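4.2 Deciding when to replan

The planner described in Section 4.1 produces a grasp sequence from a single view of the table. If the world were considerate it would then hold still until the sequence was finished. Ours does not, mostly because our own hand keeps bumping into it. Every published system we know of handles this in one of two ways. Either the planner runs again after every action, which is safe and slow, or it runs again when something has gone wrong, which requires the system to notice. Our first version took the second route and was extremely good at not noticing.

Reltik, the replanning monitor presented in this section, sits between the two. It keeps a list of the facts the current plan depends on, watches only those, and calls the planner when one of them stops being true. A plan to pick up a marker depends on where the marker is, on the approach corridor being clear, and on the place location being free. It does not depend on the plush toy at the back of the table having slid a little to the left. The baseline monitor, which compares whole object maps, considers the plush toy's travels a matter of great urgency and will stop the arm to think about them.

Facts are extracted from the plan when it is built. Each action template in the Seixas library declares its preconditions by hand, and we ground these against the object map to produce a watch list. Writing the preconditions was tedious and we see no way to pretend otherwise. The library has 18 templates, and the first author wrote all of them in March, then rewrote the ones for cylindrical objects after Natália Peixoto pointed out that "resting on its side" and "free to roll" had been treated as the same condition. They are not the same condition. A can wedged against a notebook is on its side and going nowhere, and a monitor that waits for it to settle will wait for it to settle forever.

Each watched fact carries a confidence, updated on every perception cycle. The update is a plain recursive filter with a per-fact decay rate. We tried a learned update first. It was better on the validation tables and worse on every table we cared about, and when it failed it did so with total confidence, which we felt was enough of that quality in one lab. The filter has two parameters per fact type, both of which can be explained to a visitor.

4.3 Occlusion by the hand

The most common reason for a fact to lose confidence has nothing to do with the object. The hand gets in the way. With a camera mounted at chest height, any reach toward the middle of the table hides part of what the reach is about, and the effect is worst in the last moments before contact, when the information would be most welcome.
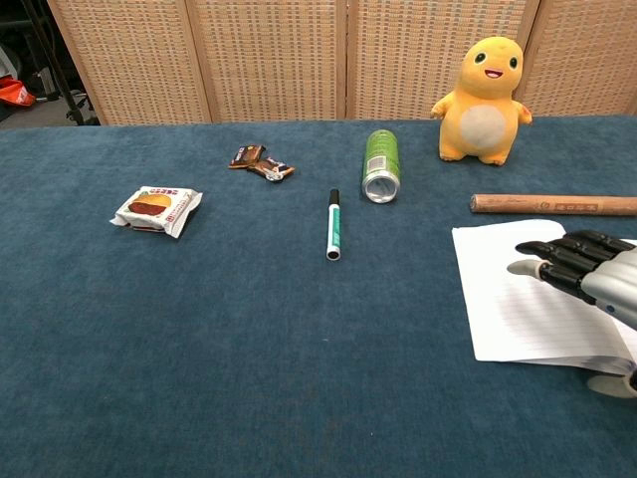
Figure 3. Table view from the chest camera, with the hand over the open notebook.

A naive monitor treats a hidden object as a missing one. In our logs from the early system, the arm would extend over a notebook, lose sight of most of the page, conclude that the notebook had left, withdraw in order to look for it, find it exactly where it had been, and extend again. Driss Morsy let one such run continue over lunch. The arm showed no sign of discouragement.

The fix is to make the filter aware of the robot's own body. At each cycle we render the hand and forearm from joint states into the camera view, dilate the result slightly, and mark the covered region as unobserved. A fact whose supporting pixels fall in the unobserved region is frozen: its confidence neither rises nor falls until the region is visible again or a time limit runs out. After the limit, confidence decays at one quarter of the normal rate. The quarter was chosen by hand on the Rimholm tables and never retuned, and readers who suspect that a third would do just as well are probably right.

Freezing introduces the opposite problem. If the fingers knock something while it is hidden, a frozen fact will go on asserting that all is well. We deal with this by letting contact thaw it. When the motor currents in any finger rise above the free-motion band, and the plan does not expect contact at that step, every frozen fact within reach of that finger is released and set to a low prior. This usually triggers a replan as soon as the arm clears. It also triggers one when a finger brushes the tablecloth or, in our case, carpet, which has a nap that the current sensors find fascinating. We raised the threshold for downward contacts and accept a small number of carpet-related replans as the cost of doing business.

Self-rendering depends on calibration, and calibration depends on nobody leaning on the camera bracket. An error of a few pixels at the wrist becomes larger at the fingertips, and the thumb is the worst offender, having more freedom relative to the palm than our kinematic model gives it credit for. The dilation hides most of this. Too much dilation, however, hides the table as well, and a monitor that considers everything unobserved will report no problems at all. We spent one pleasant afternoon admiring a version that never once interrupted the arm before somebody looked at the mask.

4.4 When to interrupt

Knowing that a fact is doubtful does not settle what to do about it. Stopping in midair is rarely the best answer, and with a hand over a crowded table it is often the worst, as the stopped hand goes on blocking the view that would resolve the doubt. Reltik therefore separates the decision to replan from the moment at which the plan is abandoned.

Each trajectory is divided at planning time into segments that end in what we call exits. An exit is a configuration from which the arm can withdraw without passing through the occupied volume of any mapped object. When the monitor requests a replan, the arm continues to the next exit unless the doubtful fact concerns the remaining corridor, in which case it reverses along its own path. Reversal has the appeal that we know the path was clear recently. It has the drawback that the objects were not consulted, and a can nudged on the way in may have rolled into the way out. For cylindrical objects near the corridor we inflate the volume along the rolling axis, at right angles to the length of the can. An early version inflated it along the length. The code review had two approvals.

Placing exits is a trade-off. Too few, and the arm carries on for a long time under a plan it no longer believes. Too many, and the trajectory is bent out of shape to collect them, like a bus route designed by its passengers. We cap the detour at a fixed fraction of segment length and let the optimizer drop any exit that would exceed it.

We also impose a refractory period of 50 perception cycles after each replan, during which only corridor facts can trigger another. Without it, a marginal fact sitting near the threshold can call the planner several times in succession and receive, each time, the same plan. The planner does not remember having been asked. We do, and it was irritating to watch.

4.5 Tabletop evaluation

We evaluated the monitor on the Drarthorpe table set, a collection of cluttered tabletop layouts built from household items: wrapped candy, markers, drink cans, soft toys, stationery, sticks, and whatever else was in the drawer. The wrapped items deserve their reputation. Shiny crimped ends produce highlights that shift with the light and with the arm's shadow, and two candies that overlap are reported as one candy, two candies, or on occasion one long candy with opinions. The object map was left uncorrected throughout, as a monitor that works only with perfect perception would have little to do.

The evaluation comprised 893 pick-and-place episodes, of which 714 finished with the object at its target and no human intervention. The code and configuration were frozen on July 12, 2025, and all episodes were run after that date. We mention this because the temptation to adjust one threshold partway through was considerable, and the freeze was enforced by Natália Peixoto holding the only write access.

Failures fall into a few unglamorous groups. The largest is grasp failure on thin or flat items, which the monitor detects correctly and can do nothing about; the planner, informed that the grasp failed, proposes it again with a small offset and undimmed optimism. The next is mistaken identity after a replan, where the map swaps the labels of two similar neighbors and the arm carries out an excellent plan on the wrong one. A watch list protects the facts in the plan, and it has no view on whether they were attached to the right object to begin with. We return to this in Section 6.

The remaining failures involve soft objects. The plush toy compresses when pushed and recovers when released, so its estimated pose changes twice without its having gone anywhere. Worse, a toy propped against the divider behind the table may tip when something in front of it is removed, a dependency that appears in none of our templates. We considered adding a support relation for items leaning on the background. The background is not an object in the Seixas representation, and making it one would mean touching the part of the code that everybody has agreed not to touch.

Timing behaved as intended. Nearly all monitor cycles completed within the perception period, and the overruns came from mask rendering when the hand was close to the camera and filled much of the view. Rendering at half resolution removes them with no change in replan decisions that we could find in replayed logs, and it is the default in the released version.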